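4.2 Cleaning practice and surface wear

Wear on shared worktops is seldom uniform. In the Duvdale survey, the areas nearest the front edge lost their finish well before the center of the top did, and the pattern held across all three building types. Staff at the Plosgate site wiped surfaces in long strokes that began and ended at the front edge, so that this strip was scrubbed twice in each pass. The Gokon site used the same cleaning product but worked from the back toward the front - a small change in routine that was linked to lower gloss loss after 2,000 cleaning cycles.

Surface pattern also affected how wear was judged. Raters gave plain white tops lower scores than patterned tops with the same measured gloss. Gray marbled tops received the highest scores for appearance at every visit, and fine veining made shallow scratches harder to find under ceiling light (Figure 3). For this reason, visual ratings are reported separately from meter readings throughout this section. Turunen panels were rated only in February, when the second set of readings was taken, and are left out of the comparison by color.

Figure 3. Gray marbled tabletop with faint pinkish veining, in use beneath two arms mounted on a rail.

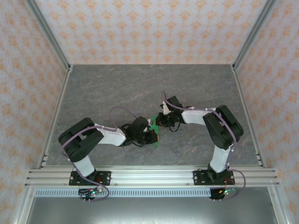 Meter readings were taken at five points on each top, with the instrument turned a quarter turn between readings and the lower value kept. Points that fell on a seam were moved toward the center of the panel. Where a top had been replaced during the study period, only readings from the original top were used, and the replacement was recorded as a loss. Differences between sites remained after adjustment for daily hours of use, although the adjustment reduced the gap between Plosgate and Gokon. Edge damage was recorded on a separate form and is treated in Section 4.3.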